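Anyone else's returns dept get a picking arm? What changed for you

Warehouse & Fulfillment > Floor Talk

beltside_12
Posted September 25, 2020, 5:41 AM
Typing this on break so sorry if its messy. Our returns building (Tusar, the old side by the dock) is putting in arms to pull stuff out of the mixed totes. Toys, cups, boxes, whatever customers send back. Right now thats a person job. 2 of us per shift at the sort bench, me and whoever's rotated in.

Meeting was ten minutes. "No one is losing hours." Then they took down the sign-up sheet for bench. So which is it

Anyone been through this? What happens to the bench people?

grommet_lady
We got ours in April. Semeniuk, housewares returns. Hours stayed the same. The JOB didn't. I used to open, look, sort, tape. Now I clear faults and do the stuff it won't take. More walking, less lifting. My back is better, my feet are worse.

Pay same. Ask about that early, we didn't.

pallet_jack_off_duty
"More walking" is putting it nicely. I'm in the same company as grommet, different building. I had one bench. Now I have four cells and a radio. Bench you could talk to the person next to you all night. Now its you and a light that turns amber.

grommet_lady
ok fair. The talking part I miss too

nightsort
Numbers since people always ask. Our bench did 3040 pieces on a good shift with two people who knew what they were doing. First week the arm did 680. Management said thats the learning period. Meanwhile who do you think sorted the other ones. We did, and on top of that we babysat.

Its better now. Still not 3040. But it doesn't take lunch so they put it on a different chart.

beltside_12
680?? and they kept it?

nightsort
They kept it. Its not going anywhere, contract was signed way before the floor heard a word

fakis_maint
Maintenance side here, I'm going to disagree with some of this. I'm with Fakis, we do service calls for a bunch of sites. The places where it goes bad are the ones where no bench person was in the room for setup. Places where it goes ok, they pulled a sorter off the bench for a couple weeks and had them sit with the tech. That person knows that see-through cups are a pain and soft toys fold up on you. The tech doesnt. He knows joints and cables.

So beltside, ask to be that person. Before somebody else does.

pallet_jack_off_duty
Yeah and then that person trains the thing and gets a pizza. Seen it. You hand over everything you know for the same hourly.

fakis_maint
Then ask for the rate. Put it in writing. I've seen people get a grade bump for it. Not everybody, I'll give you that

pallet_jack_off_duty
"Not everybody" is doing a lot of work there

quietforklift
Small thing nobody brought up. The noise. Our area used to be tape guns and people yelling. Now its compressors. Bring your own ear plugs, the ones in the dispenser are garbage.

Also the bins. We went from cardboard gaylords to these straight sided gray bins and if you're short you can't reach the bottom when you need to clear it. They got us a step after somebody complained. So complain

grommet_lady
YES the step. Took us two months

wumongate_temp
I'm a temp at Wumongate so maybe different for me. Honest question, do they still bring in temps for peak after the arms? Last year they had 12 of us on returns. This year the agency said "we'll see"

nightsort
We had none this year. Sorry. They didn't cut any regulars so on paper no one lost a job. But temps aren't on that paper

wumongate_temp
Thats kind of what I figured. Thx for being straight

fakis_maint
Could be volume too, this year has been strange everywhere. But yeah I wouldn't count on returns. Try receiving, most sites I go to still unload by hand

beltside_12
Ok this is more useful than the meeting was. Stuff I'm going to ask on Monday:

who clears faults and is it a different grade
can a bench person be in on setup, paid
how many cells per person, and is there a max
the step
what happens with temps

Anything missing?

grommet_lady
Who's allowed to reach in. Get that one in writing too. We had two supervisors telling us two different things, one said stop it at the panel first, one said just be quick. Don't be quick. Stop it, lock it, then reach.

fakis_maint
^ this. Every time. If a supervisor tells you be quick, you ask him to say it again in front of safety

pallet_jack_off_duty
Finally something we agree on

quietforklift
Ask if the count on the screen is tied to your name. Ours was for a while. Arm drops a thing, you eat the miss. Took a grievance to get it off.

beltside_12
Hadn't even thought of that. Adding it.

And pallet jack I hear you on the pizza. I think I'm still going to ask for the setup spot tho. Eight years on that bench, I'd rather be standing there when they decide what it's supposed to do with a plush and a cup in the same bin. If they say no at least I asked and theres a record.

nightsort
Good. Come back and tell us what they said about the rate

beltside_12
Will do. Breaks over, got to run. If anyone has the actual wording they used for the fault clearing grade, post it or message me, I'll be on again after shift

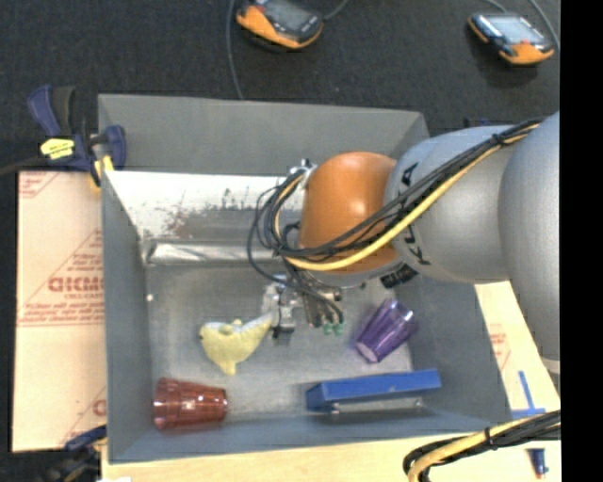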